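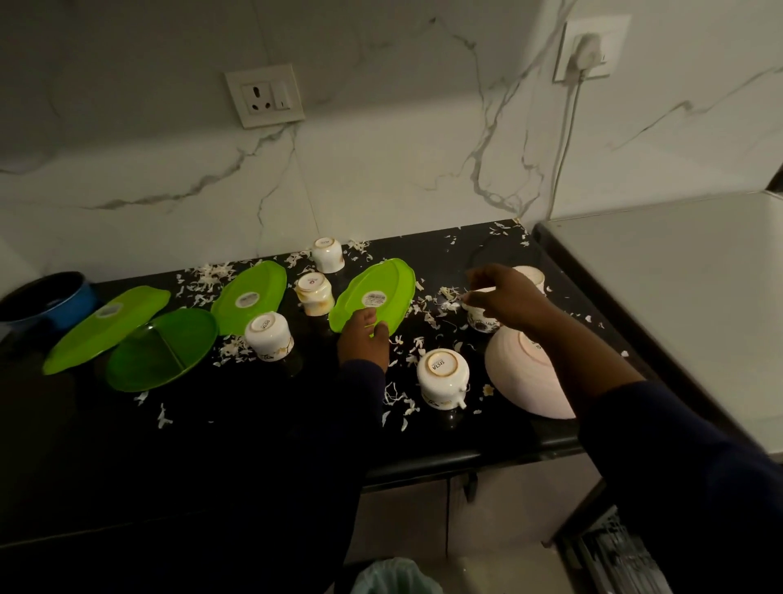

The arm that started up again: a talk with Ruben Stevens about the Gurosar restart

Search this site Enter keywords Go

The report from Ledov calls it "an unexpected resume event." Kenneth Agbayani, whose hand was on the counter when it happened, calls it getting hit by a robot. I went to Amenness to ask Ruben Stevens, who runs kitchen testing for the company, which of the two descriptions he prefers.

"Kenneth's," he said. "I didn't write the report. I signed it, so I guess you can hold that against me."

Gurosar is a single arm meant for clearing and sorting dishes in ordinary kitchens. Ledov has been promising it for a while, with videos in which it lifts a cup, turns it over and sets it down with great care. The daily work looks more like the photo at the top of this page: cups and leaf-shaped plates bottom side up on a black counter, with white flakes and shreds scattered among them. A person sorts through that without much thought. Stevens says the machine has trouble with nearly every part of it.

"A cup that's upside down has no opening to grab. You have to go for the side, or the handle if you can find it," he said. "Then you've got plates leaning over other plates. Add crumbs or bits of paper, and the camera starts finding edges that aren't edges."

What went wrong in January began with a grip, though the grip was the small part. During a test run the arm picked up a bowl badly and Agbayani pressed the stop button, as he was trained to do. The arm stopped. The fingers opened. The bowl fell and broke on the counter, and Agbayani reached in to collect the pieces. A second technician, seeing a still arm and a warning light, pressed reset on the control screen. The arm went back to the move it had been making before the stop. It caught Agbayani across the back of the hand and pushed it into the wall behind the counter.

He was cut and badly bruised, and he was off work for 14 days. When I spoke to him by phone he was matter-of-fact about it.

"It wasn't going fast. People hear that and think it must have been okay," Agbayani said. "Slow is fine if you've got somewhere to go. I had a wall."

I asked Stevens why reset should move anything at all. Reset on a machine like this is supposed to clear the fault and leave it standing there until someone gives a separate command to start. That is an old rule and a well-known one. He agreed right away, which I found more annoying than if he had argued.

"It was supposed to work that way. On the old controller it did," he said. "When we moved to the Marquez controller, the job queue moved to a different part of the software. Reset cleared the fault, and the queue saw the fault was gone and sent the next move. Each piece did what it was told."

And who checked the pieces together?

"We tested stop. We tested it a lot. Press it, does the arm stop? Yes. We didn't spend the same time on what comes after."

The numbers bear him out, in a way that does him no favors. Ledov logged 701 runs on the new controller before the injury. Someone pressed stop in 42 of them. When the team went back through the logs, they found 3 earlier cases where the arm had moved on reset with no start command. All of them had been marked as operator error. In one, the note said only "bumped start?" with a question mark, and the run was closed.

I asked Stevens if he had read that note at the time.

"I had. I read it and thought, yeah, probably bumped it." He looked at the table for a bit. "The start button has a guard around it. It's pretty hard to bump."

Agbayani is less gentle on this point. He says people in the test kitchen had talked about the arm "twitching after reset" for weeks, and that the usual advice was to stand back when clearing a fault. He told a supervisor once, out loud, and never wrote it down. "I should have put it in writing," he said. "But there also wasn't a box on the form for it. The form asks if the stop worked. The stop worked."

Ledov says the fault has been fixed. The queue is now emptied whenever stop is pressed, and the arm has to be sent to a parked position by hand before it will take a new job. The reset button has been taken off the screen and put on a post, from which the person pressing it has a clear view of the counter. Stevens walked me through all of this and seemed pleased with the post.

I am less sure. The post is a good idea in a test kitchen with trained staff and painted lines on the floor. Gurosar is being built for homes, where the person pressing reset may be ten years old, or may be on the phone with a sponge in the other hand. I put that to him.

"In a home it would be a different setup," he said.

What setup?

"We're working on that."

The open fingers bother me too. The bowl fell because stop cut the power and the grip let go. If the grip had held, there would have been nothing to pick up and no hand on the counter. Stevens said the team had argued over this early on and decided that a hand which lets go is safer than one that might be holding on to a finger. I can see the case for it. I can also see that a kitchen is full of things that break or spill when let go of, and that people reach for those things without thinking. He said they were "looking at" a grip that holds with low force and can be pulled open. There is no date for it.

Testing has started again in Amenness. Agbayani is back at work, on the software side of the room, where he asked to be put. He told me the new form has a line for movement after reset, and a blank space under it for anything else. He has looked at the first batch of them.

"Mostly people leave it empty," he said. "I can't tell yet if that's good."

Stevens would not say when Gurosar might be offered for sale. He did say I could come back and see the arm clear a full counter by itself, once it can. I asked to see it stopped and reset in the middle of the job, with a broken bowl on the counter, and he said he would have to check.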